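Bravo Demonstration Collection
Minutes of the June working meeting

Start: 2:00 p.m.
Present: Samira Obeidat (chair), Tala Qaisi, Lakmal Fakir, Majdi Azar
By phone: Samira Khalaf (Zellov)
Minutes taken by: Tala Qaisi

As two people named Samira were on the call, last names are used throughout.

1. Minutes of the previous meeting

Accepted with one correction. Under item 3, "gripper offset" should read "gripper zero offset." Azar will fix the stored copy.

2. Collection status

Fakir reported 2,465 accepted episodes in the Bravo store as of the morning of the meeting. The total covers all task families. Episodes awaiting review are not included, and neither are those recorded before the joint naming change, which remain in the old format and will stay there unless someone asks for them.

Khalaf asked whether the total could be split by operator. Fakir said the operator field is filled in for every accepted episode, but it takes the login name, and operators have sometimes recorded under each other's login at shift change. The split would be misleading for the earlier sessions. Obeidat asked that the login be checked at the start of each session from now on. Agreed.

3. Two-arm paper task

Most of the meeting went to this item. The task was added at Zellov's request, to give the model examples in which both arms hold the same light object and neither can move freely without affecting the other. The target for the first batch is 100 accepted episodes.

Qaisi described the present procedure. The operator brings both grippers to the folded paper, closes one, closes the other, adjusts the pose, and releases in the order given on the prompt sheet. The episode ends when both arms are back at the rest pose.
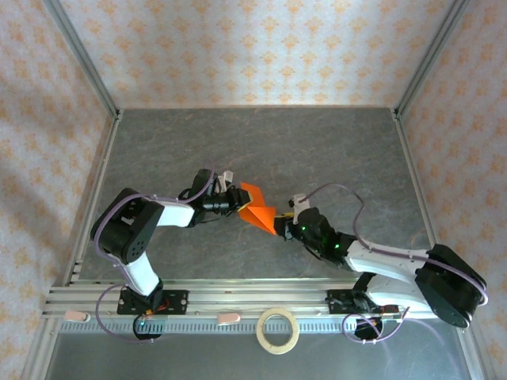
Figure 1. Two-arm paper task, both grippers on the folded piece.

Azar raised the question of grip force. The current limit was carried over from the block task and is set too high for paper. He has seen flaps creased after a few episodes, and a creased flap gives the model a different shape to look at from the one it started with. Khalaf said some variation in shape is useful to them, provided the piece is still recognizable and the change is logged. Azar's view was that unplanned variation should be kept out of the first batch and added on purpose in a later one. After discussion it was agreed to lower the closing force on both arms and to replace the paper piece at the start of each block of episodes.

Qaisi noted that with a lower force the paper may turn in the jaws when the second arm closes. She proposed a short pause between the first and second close so that any turning is finished before the second arm makes contact. Obeidat was concerned that the model would learn the pause. Khalaf said the training code trims still periods above a set length, so a short pause would survive trimming and a long one would not. She will send the threshold. No decision until then.

Fold color: all pieces so far have been orange. Khalaf would like other colors in the second batch. Fakir asked that the weight of the paper stay the same. Agreed in principle.

4. Definition of an accepted episode

Fakir circulated a draft. The main points, as amended in the meeting:

Both grippers must close on the paper. An episode where one gripper closes on air and then corrects is accepted, but tagged "regrasp."

An episode where the paper is dropped is kept and tagged "drop." It does not count toward the batch target.

Contact between the two grippers ends the episode. The operator must not carry on after contact, even if the paper is still held.

Operator hesitation is not a reason to reject. Reviewers have been treating this in different ways - Azar has been passing slow episodes and Qaisi has been failing them. Azar's practice was adopted. Qaisi will go back over the slow episodes she failed and restore those that meet the other rules.

Khalaf asked whether a text label should be attached to each episode or to each phase within it. The Celance annotation tool supports both, but phase labels take longer to write and have to be checked by a second person. It was agreed to label whole episodes for now, and to add phase labels to a sample of four per operator so that Zellov can judge whether the extra work pays off.

5. Workcell

Azar asked that the position of each base plate on the rail be measured and entered in the session header. At present the header gives only the cell name, and a plate that had been moved would not show up in the data at all. Obeidat agreed and asked for the measurement to be taken from the left end of the rail in all cases, to the center of the plate.

Cable routing: Azar wants the slack in the cables set the same way on both arms before each session, with enough length left for full travel at the elbow. He will write up the routing and put it with the setup notes.

Lighting was discussed briefly. Fakir has compared episodes from early and late sessions and finds the difference in brightness small. No action.

6. Storage and transfer

The Drarnau server was unavailable for part of the month and two uploads had to be restarted. Fakir confirmed that checksums match for everything now on the server. Khalaf asked for the next transfer to be made as a single archive with the index file outside it, so that the index can be read without unpacking. Fakir will change the export script.

The request to drop the joint current channel to save space was declined. Khalaf's group uses it to detect contact.

7. Other business

None.

Actions

Obeidat: add a login check to the session start sheet.
Azar: lower closing force on both arms and record the new value; add base plate positions to the session header; write up cable routing; correct the previous minutes.
Qaisi: review failed slow episodes; fold a supply of replacement pieces from the same paper stock.
Fakir: issue the amended acceptance rules; change the export script.
Khalaf: send the trimming threshold; confirm colors for the second batch.

The next meeting will be held when the first 100 paper episodes have been reviewed.

Meeting closed at 3:20 p.m.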